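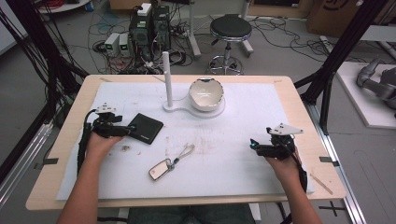 So I finally got the timestamp thing sorted, and I'm writing it up mostly so I can find it again when I break it in June (I will break it in June).

Quick recap for anyone who doesn't read every post. I look after Skamen, our recording and replay tool. It takes the streams from the two hand-held grippers and the head camera, lines them up, and spits out episodes that the training code can eat. Sounds simple! Ivar Engström wrote the first version in a weekend and it worked fine for ages, as long as you only used one hand.

Then we started on two-handed stuff, wallet and key fob handovers mostly, and the replays got weird. The left gripper would close, and then a hair later the right one would open, except on video they did it together. Ronja Holmgren spotted it first. I told her it was her playback settings. Sorry, Ronja.

What was going on: each gripper stamps its own frames with its own clock, and we only synced those clocks when the recorder started. Leave it running through a long Friday afternoon and they wander off from each other. I had 204 episodes from one of those afternoons and by the last ones the two hands were 3 frames apart. You'd never notice with a slow pick and place. With a handover, the policy learns to let go before the other hand has got hold of the thing, and then you get to pick a key fob up off the floor all day.

My first fix was to sync more often, which made it worse, because every sync put a little jump in the middle of an episode. The pose filter hated that. It saw a hand teleport and happily invented a velocity to explain it (filters are so polite).

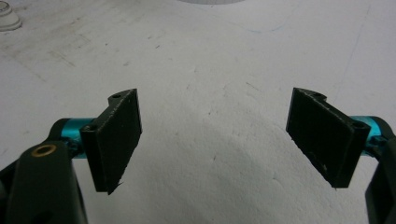

The second fix is the one that stuck. I stopped touching the clocks while recording and fit a straight line to the offset afterwards, one per gripper, and then resample everything onto the head camera's time. The jaw width comes from the images anyway, so I could check the result by looking for the moment the finger pads stop moving and comparing that with the other hand. They agree now, and the plot is so boring that I printed it and stuck it over my desk.

I also added a check at export that refuses to write an episode if the fit looks bad. Roald Midtbø asked for a flag to turn it off, and he got one, but it has a very long name and you have to type the whole thing.

Still on the list: exporting is slow. Rewriting 2,000 episodes took all night on the lab machine and I came in to find it had stopped on a missing calibration file, with a log message that just said "no". That one's mine. I'm going to have the exporter check for all the files up front, and write better messages, and maybe let it skip and carry on. Edin Kovačević wants it to run in parallel too, so if you've done that with video decoding and have opinions, please leave a comment!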